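Womura Textile Care is looking for a part-time folding and finishing assistant for our Hultby workroom. The job is 19 hours a week, mornings only, with one later shift on Thursday. No experience in a laundry is needed, but you should be comfortable standing and working with your hands.

You will sort clean shawls, throws and blankets as they come to the table, check them for loose threads and pulls, comb out the fringe, fold them to size and pack them for return. Most of what we handle is knitted or woven, and a lot of it is light in color, so clean hands and short nails are a must. 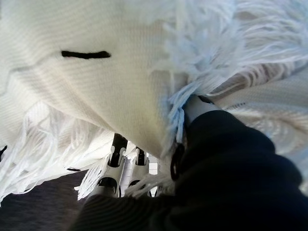
Fringed pieces take up most of the working day. They have to be separated before folding and the strands laid straight, and that is slow work when several are heaped together. White knits with a long fringe, with pale blue tassels lying right beside them, are a normal sight on the table. You also need to spot small things such as a short line of dark stitching on a white shawl, and write it on the ticket so the customer can be asked about it. Do not cut or pull any thread until it has been checked.

Training is paid and takes two weeks with Tiziana Villa, who runs the finishing table. The position starts in May. Lockers and aprons are provided - please bring your own indoor shoes.

To apply, send a short letter and one reference to Holger Hovland at the Womura office, or leave them at the front counter before 4 p.m. Please write "Finishing 87" on the envelope.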